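Part-Time Packing and Returns Assistant, Erkanside
Denine Household Supply

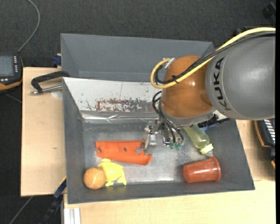
Denine sells kitchen goods, small hardware and stationery by mail order to customers across the county. We are looking for a part-time assistant to join the returns and packing room at our Erkanside building, starting in June. The post is permanent after a trial period. Hours are 20 a week, worked as five short shifts, and you can choose between mornings and early afternoons when you start. Evening work is not part of the job.

What the work is

Most of the shift is spent on returns. Parcels come back to us from customers for all sorts of reasons, and each one has to be opened, checked against the slip and sorted. Items in good condition go back on the shelf. Damaged items are written up and set aside for the supplier. Items with no slip go to the query table, and you will be shown how to trace those through the order system.

The rest of the time you will be packing outgoing orders alongside the main team. In the weeks before the holidays this is most of the job, and returns pick up again in January.

You will also:

Answer short questions from the customer desk about whether a return has arrived
Keep the packing benches stocked with tape, paper and labels
Help with the stock count, held twice a year
Sweep and close down your bench at the end of the shift

Who we are looking for

You do not need warehouse experience. Two of our current staff came from school kitchens and one from a garden center. You do need to read and write English well enough to follow an order slip and leave a clear note for the next shift. You should be comfortable on your feet and able to lift boxes of up to 30 pounds. If you have a lifting restriction, tell us on the form and we will talk through what can be changed.

Basic computer use is enough. The order system is old and looks it, but most people pick it up in their first week.

We cannot take applicants under 18 for this post.

Pay and conditions

Pay is set at the packing room starter rate, with a raise at the end of the trial period. The current rate sheet is sent out with the application form. Paid time off starts building up from your first shift. Staff get a 10 percent discount on everything in the catalog except sale items. Work shoes are provided. Please bring your own gloves if you like a particular kind, otherwise there is a box by the door.

Getting here

We are at the far end of Lorente Road, past the tile store. The Manthorpe bus stops at the corner and it is a short walk from there. Parking is free but the front row is kept for deliveries until 2 p.m. There is a covered rack for bicycles at the side entrance.

How to apply

Ask for an application form at the front desk or by phone. A resume is welcome but the form has to be filled in as well. Give the names of two people who can speak for you. They can be former employers, teachers or anyone who has known you for some time outside your family.

Biljana Vidmar reads the forms and will call you either way. Interviews are held in the building with Biljana and the room supervisor, Bonifacio Collado, and include a walk around the returns area. Allow an hour. Wear flat closed shoes.

Questions about the shifts should go to Bonifacio. Questions about pay or time off go to Yuxi Tang in the office.

If you applied last year and were not hired, you are welcome to apply again. We do not keep old forms, so please complete a new one.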